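The Map That Does Not Tell You Where to Go

How a small team built the world of Rilus, and why players keep getting lost in it on purpose

When I started Rilus for the first time, I opened the map after a few minutes and I saw almost nothing. There was my village, there was a gray line for the river, and there was a very big area of blank paper. I closed the map and walked to the east. Two hours later I was still in the east, with no lamp oil, and I was very happy.

Rilus is the second game from Skoveo, a studio with 13 people on the upper floor of an old printing house. It is an exploration game with some fighting, seen from above, and the player is a surveyor who draws the map by walking. The first game of the studio, Drova, was a short puzzle game which sold modestly. Rilus is different. It has been out since September and its players write long letters to each other about swamps.

"We wanted to make the map a thing you own," says Nisreen Sabbagh, who directed the game. "In many games the map is a list of work. You open it and it gives you tasks. I like those games, but I am tired after them."

The world has four regions. The Salt Steps are in the south, where every player begins. West of them is the Orchard, which looks friendly and has the hardest enemies in the first half of the game. The Low Fen covers most of the east. In the north is Sepúlveda, a mining town built down the side of a gorge, and this is the place that people talk about the most.

Sepúlveda was drawn by Ngọc Khương, and it took her longer than the other three regions together. The town has no main street. It has stairs, ladders, roofs and baskets on ropes, and the surveyor's pen cannot draw them well, because the map is flat and the town is vertical. On your paper you get a knot of lines. Many players believed at first that it was a bug.

"Quang told me it was a bug also," Khương says. She means Quang Hà, the lead programmer. "He made a correction for it, very nice, with floors and small arrows. We tried it for one week. Then I asked him to take it out, and he was angry with me until lunch."

I asked Hà about this. He told me that he was angry for longer than that, and that the version with floors still exists on his computer.

I think Khương was right. In the second part of the game you must carry a letter from the bottom of the gorge to the bell keeper, and the paper cannot help you. You start to remember things in the way you remember a real town: the door with the goat, the stairs that turn the wrong way, the place where you can hear the pump. When I came back to Sepúlveda after a long time in the fen, I found the bell tower without opening the map once.

The sound has a large part in this. Songül Eren recorded 394 separate footsteps for the game, and she used them as a kind of second map. Every region has its own ground, and inside a region the ground changes near the important places. In the fen the mud becomes a little harder when you are close to the old road. The game never explains it. "Some people hear it in the first hour and some people finish the game and never hear it," Eren says. "Both are fine for me."

Not everything works. The Orchard is too empty in its western part, and the fight with the beekeeper comes too early for a player who has only the short staff. The studio knows it. Bảo Tôn, who is responsible for the balance of the enemies, told me that around half of the complaints he reads are about the beekeeper — he has already made her slower two times. I also had problems with the ink. You buy ink in the villages, and without it your walks are not recorded, and in the late game I spent too many evenings going back to buy more.

But these are small stones in the shoe. The best hour I had with Rilus was an hour when I ran out of ink in the north part of the fen, and I decided to continue anyway. I found a lighthouse with no sea near it. I have tried to find it again since then and I could not do it. It is somewhere on my paper, in the white.

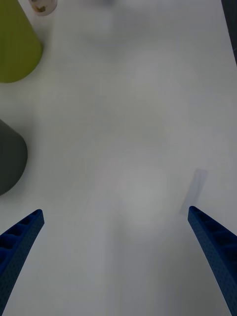
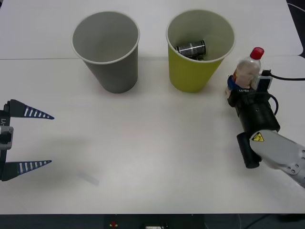

Can you finish Rilus without drawing the whole map?

You can finish it with a large part of the paper still blank. The story needs only the road through the Salt Steps, the old road in the fen and the bell tower in Sepúlveda. The Orchard can be left out completely, but then you will not get the long staff, and the last fight is much more difficult with the short one.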